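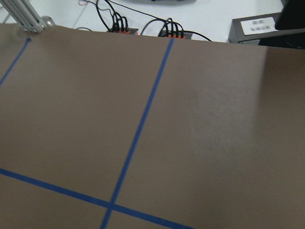

*Blue tape on brown paper, with the wiring along the back of the table.*

I've been helping at the Holtcombe robotics club for a while now, and the thing new members ask me most is how to set up a table for the cup and rack task. So this is how I do it (Rania Erraji, hello!), and you can pinch whatever's useful.

## Cover and tape the table

1. Roll the paper out over the whole table and weigh it down overnight if it's been stored in a tube. A few wrinkles won't hurt.
2. Run your long strips of painter's tape away from you first, then the ones going across. Press down hard where they cross.
3. Write the grid into your team's logbook before anybody moves anything. Farouk, our planning script, wants column first and row second, and I still get that backwards!

Don't fuss if the tape wobbles a bit. We use the grid for putting things back in the same cell between runs, and your eye is good enough for that.

## Place the rack and the cup

Rack on the left, cup on its side over on the right, and plenty of clear paper in between. Start with the cup lying the same way every time – you can get adventurous once the easy version works. 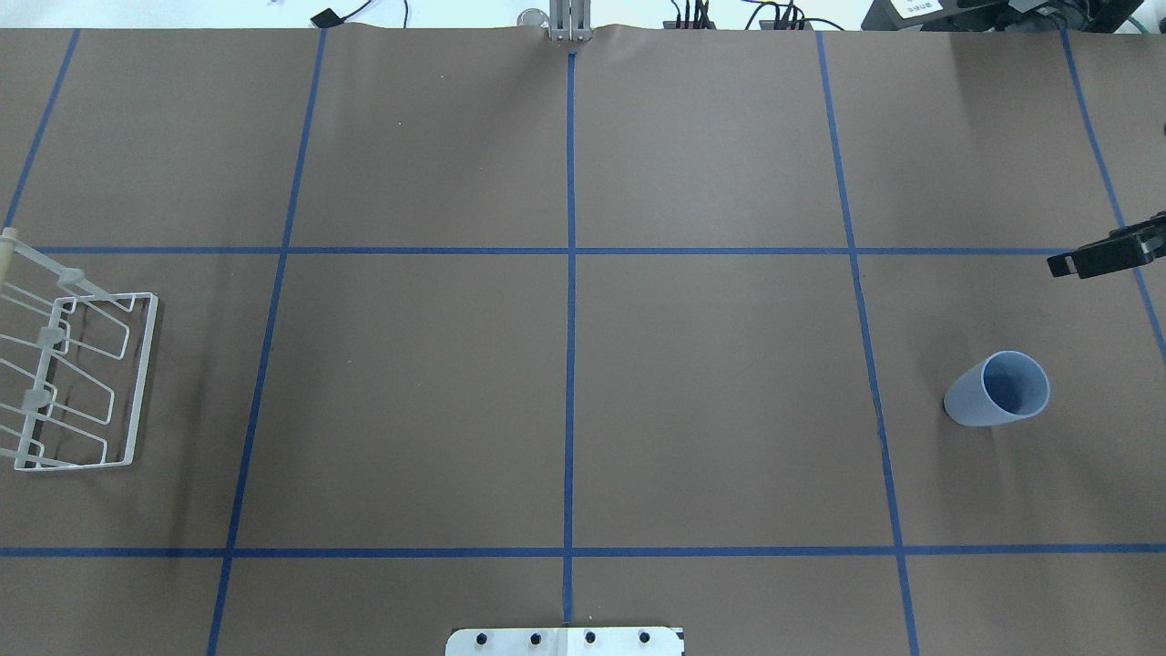

**Do I have to use painter's tape?**
Masking tape will do, but it tears the paper when you peel it off, so keep a spare roll of paper handy.

## Try the first grasp

Load the Plilano settings file, set the speed to 4 and keep a hand near the stop button. Bring the gripper in slowly towards the rim, close it, then pause before you lift. I like to do this bit 2 times at crawling pace before I let the program run on its own (my team groans, but we've broken fewer cups than the others).

If the fingers slide off, go back and change the wrist angle before you touch the grip force. Most of our bad grasps were bad angles.
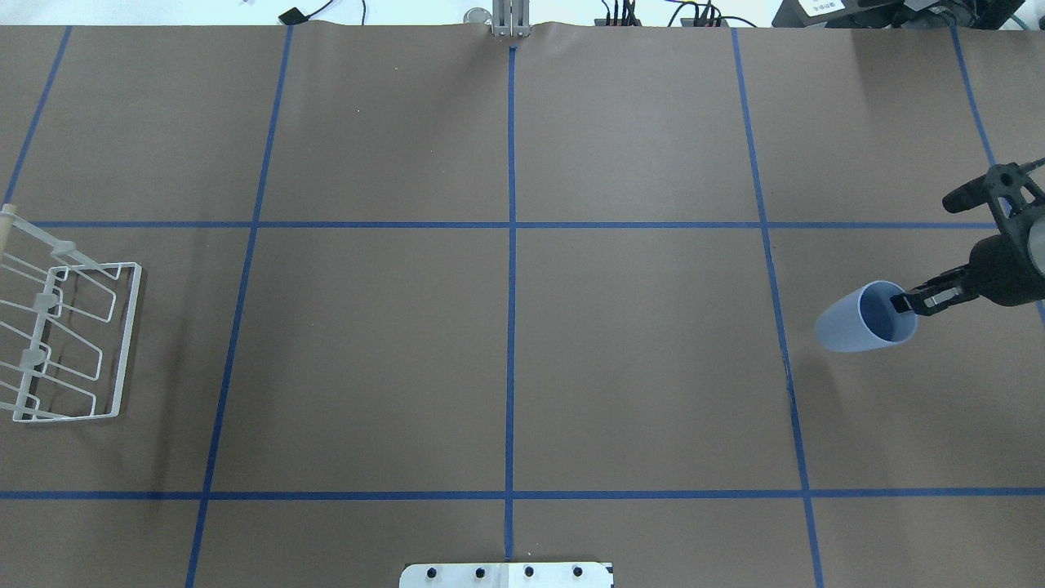 **How many runs should we record before the Cledum round in July?**
Aim for 1,000 between the whole team. We'd logged 696 by the end of last term, and the later ones went much faster.

Save your runs at the end of each session and leave the tape down for the next group.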